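Ticket 154: Seam lifting on small zip pouch, lavender
Status: open, waiting on customer
Product: Utell travel pouch, small
Opened by: Veikko Harju, Braradport
Handled by: Skurnville repairs desk
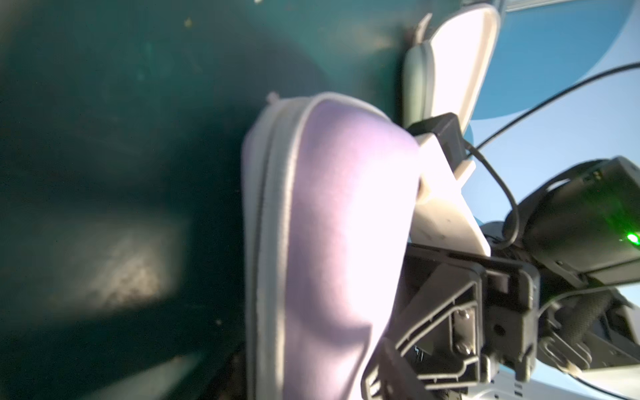

Customer reports that the edge binding on a small pouch has started to come away on the inside, near one end of the zip. Pouch bought in May, used for chargers and plugs. Washed twice at 35 degrees, no tumble dryer. The colour given on the order is lavender with grey trim, and the picture agrees: purple fabric, pale grey piping running down the left side and over the rounded top. It looks much paler on the right, but the light there is strong and I would not log fading on that basis. The inside of the seam can't be judged from it.

Log

09:10 Ticket received. Order found. Within the repair period.

09:25 Asked customer for the length of the open section, whether the thread is broken or has pulled through the cloth, and whether the zip still closes fully.

11:40 Reply from customer:
"Opening is 7 mm when the pouch is empty. It gets longer if I put the big plug in. Thread is still there but loose. Zip closes but catches at that end."

11:55 Loose thread with no break suggests the end of the row was not locked. The catching is probably the slider picking up the free edge of the binding. Advised customer to stop using the pouch for the big plug and not to trim the thread.

13:30 Checked with Ahonen, who sew this line. They confirm the binding goes on in one pass and is back-stitched at both ends. An earlier batch had short back-stitching. They need the batch code from the label in the side seam, inside.

13:45 Asked customer for batch code. Also asked him to turn the pouch inside out and check the opposite end of the zip for the same fault.

15:20 Customer replies that the label has gone soft in the wash and only the last 2 characters can be read. Opposite end is sound. Not enough to identify the batch.

15:35 Options sent to customer:
1. Return for restitching. Turnaround about a week.
2. Repair at home with polyester thread, working from the inside, starting past the open section and finishing over the old stitches. Keep clear of the zip teeth.
3. Replacement, if the same colour is in stock. Lavender currently shows none.

16:05 Customer prefers option 1 but asks whether the zip would be replaced as well. Answered no, unless the slider still catches once the binding is down.

Next step: send return label when customer confirms address. Leave open.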